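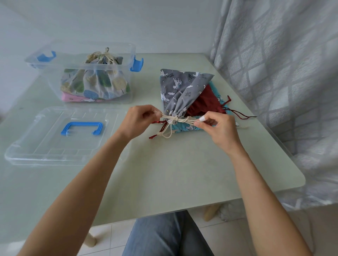

Chapter 2
Soft Things: Cloth, Cord and the Household Robot

Closing a drawstring bag takes a person a few seconds and very little thought. For a machine it is still hard. A cord has no fixed shape, and one hand must hold the neck of the bag while the other pulls.

In February, Remedios Sarmiento's group at Vosmont gave a two-armed robot 100 bags to close and tie. It tied 45. Most failures came at the bow, when a loop slipped before the second could be passed through. This chapter covers grasping, tension and knots, in that order. Folding is left to Chapter 3.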